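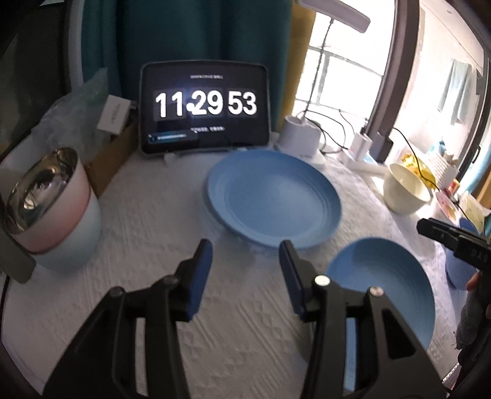 The house on Erard Street came to us with a dining table too large for the dining room, and we have been buying things for it ever since, mostly in the belief that the next one would make it look smaller. This page is the record of a year of that. The cloth is the white embossed one, the plates are the blue ones, and the clock with the big flip-style numerals is at the back where everyone can see how late lunch is. It read 11, 29 and 53, so lunch was not late yet. Give it time. The teal curtain behind it was a decision, and the mustard one beside it was the other half of the same decision, made by the other half of the household.

I have put the gallery in the order a table gets set, from the bottom up. There is only one picture at the moment, the one at the top, so the entries underneath are all notes on it, and I'll add more as the table gets its other outfits on.

The cloth

White, embossed, and bought in June from Purves, the household store out past the bus depot that sells tablecloths by the shelf and advice by the yard. I was told that embossing hides creases. It hides small ones. The large ones it presents rather well, like a map with the mountains raised.

I had wanted something patterned. The argument against was that we already had plates with a color, and curtains with two, and that a fourth would be showing off. I lost, and the cloth is white, and I have been carrying red soup past it at arm's length all year.

Care, for those who wrote in: warm wash, no bleach, iron on the wrong side over a towel so the raised parts stay raised. Mine gets ironed before guests. Family gets it straight off the line.

The plates

Matte blue, round, with a wide rim and a shallow well in the middle. Inside the well there are faint rings, which you notice when the plate is empty and which a spoonful of mashed potatoes will find immediately.

They are from the Rorkico range, which came in three colors, one of them described on the label as "oat." We bought blue. The wide rim is the best thing about them and also the worst. It makes a modest helping look like a restaurant's idea of one, which is lovely on a Sunday and got me a very long look from a hungry teenager in the middle of the week.

Matte plates and steel knives do not get along. After a few months ours have pale gray scribbles in the wells, and a paste of baking soda takes most of them off. The rest I have decided to call patina. We started with 7 in the cupboard, an eighth having met the kitchen floor on the day it came home, and a set of seven is a fine way to find out which of your friends come in even numbers.

One plate sits near the middle of the cloth and the other closer to hand, down on the right, where the light doesn't quite reach all of it. I have been asked why they aren't opposite each other like proper place settings. I refer the question to the people who sit there.

The clock

Big bold white numerals on a black screen, seconds included. The seconds were my mistake. A kitchen with hours and minutes in it is a calm place. A kitchen with seconds is a launch site, and I have seen grown adults stand in front of that screen with a boiled egg in mind and forget to blink.

It lives at the back of the table, slightly left, which puts it in view of the stove if you lean. There are a couple of small lines of white text on it as well, one over the numerals and one under, and from my chair I can read neither. I have lived a full life without them.

People ask whether a screen belongs on a nice cloth. It does not. It stays on through breakfast, it goes away for dinner, and lunch is contested territory.

The curtains

Dark teal, hung in long folds, with one narrow mustard panel beside it. The teal is from Stasby and cost more per foot than I will put in writing. The mustard was the end of a roll, and it is the one visitors compliment.

I hemmed them both by hand over two weekends. The hems are fine if you stand back, and the table is big enough that you have to.

Teal does a good deal for the blue plates, making them look deliberate. It does the white cloth fewer favors, especially in the afternoon, when the whole table goes a little green around the gills. We eat early in winter.

What it comes to

I kept the receipts in an envelope, which was a poor idea, and added them up, which was a worse one. Cloth, plates and both curtains came to 1223 dollars, spread over 365 days of eating at them. The table itself was free, having been left behind by people who could not get it through the door. We can't either.

Still to come: the gravy boat, which has a chip and a defender, and the winter napkins, when I find where I put them in spring — my money is on the box marked "cables."

Page last updated 18/12/2018. Comments are open below for anything on stain removal, and closed on the subject of mustard.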